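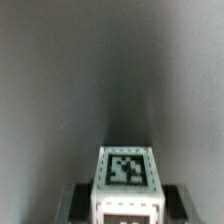 White cube, gray background.

Miltetti Drurik Plug-In Power Meter
$61, in stock
Sold by Cestano Home Supply
Page updated June 15, 2021

Let's get the sales pitch out of the way. The maker says the Drurik will help your household "do its part for the planet." We sell the thing, and we don't believe a word of that. It's a power meter. You plug it into the wall, plug an appliance into it, and it tells you how much electricity the appliance uses. As a power meter, it's pretty good.

What it does

The screen shows watts right now, kilowatt-hours since the last reset, and running cost if you enter the rate off your electric bill. You have to type the rate in yourself. Use the full rate with delivery and fees added, or the cost reading will come out low and you'll think your old freezer is a bargain.

It holds its readings through a power cut. There is no app, no account and no sign-up. We asked Miltetti twice whether an app was coming and got a brochure back both times.

What it claims to do

Hold down the mode button and the screen changes to a "Climate Score" between zero and 80. Higher is supposed to be greener. A box fan running on low got 61. So did a waffle iron that was plugged in and switched off. We would like to know how those are the same.

The manual says the score is based on "regional energy data." It never asks what region you live in. Somebody whose power comes off a dam and somebody whose power comes from a coal plant will see the same number for the same toaster. If there is real science under that, Miltetti has not shown it to us, and until they do we suggest you leave the meter on watts.
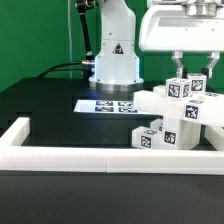

The box also says owners save up to 13 percent on their electric bills. Save compared to what? There's no footnote. A meter doesn't save anything by sitting in the wall. You might save something if it shows you that the garage fridge is eating money and you unplug the garage fridge. You might also find out your house is already fairly cheap to run and you're paying a lot for delivery charges and taxes, and no gadget is going to fix that. Write to your state utility board, for all the good it will do.

We get asked if this meter qualifies for the Yap rebate that some customers have been getting flyers about. We can't find anything in writing that says it does. The flyer says "qualifying smart devices" and then doesn't list any. Don't buy the Drurik counting on getting money back. If the terms get published in July as promised, we'll put them on this page, good or bad.

Details

Type: plug-in meter, single outlet
Maximum load: 11 amps
Plug: standard three-prong, grounded
Use: indoors only
Memory backup: built in
Display: backlit, turns itself off
In the package: meter, printed manual, one "Climate Pledge" card (feel free to recycle it)

Check the maximum load before you order. Plenty of space heaters, hair dryers and window air conditioners pull more than this meter allows, and those are the very things people most want to test. It won't work on a dryer or an electric stove either. For those you need a whole-house monitor wired in by an electrician.

Who should buy it

Landlords, people with an old chest freezer, anybody who has been told by a website that their phone charger is wrecking the weather and would like to see the real number. A phone charger with no phone on it reads as zero on ours. Give a fridge a few days on the meter, as it cycles on and off and a ten-minute reading tells you next to nothing.

If you want something that will tell you you're a good person, Miltetti makes a pricier model with a leaf on it. We don't carry it.

Returns

Send it back within 13 days in the original box and we refund the purchase price. Return shipping is on you unless the meter is faulty. "The Climate Score makes no sense" isn't a fault for return purposes, but we do keep a list of those complaints and pass it along to the maker.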